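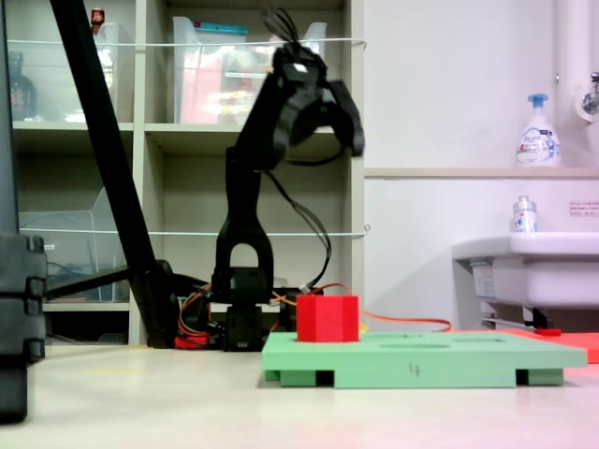

A black robotic arm beside a red cube on a light green platform.

Business > Startups > Ticketing

Brinbridge-based Cerkuvetti has signed the Bergeron arena group to its resale software, Zelia, under a contract that starts in March. The product sets price floors for returned season seats and relists them within 33 minutes. A trial covered 1,387 seats at 4 venues — 281 went unsold. Vernon Nguyen, who runs product at Cerkuvetti, said the floors will be reset weekly.

Related
Season seats and the returns problem
Who pays the booking fee?

Contact | Back to top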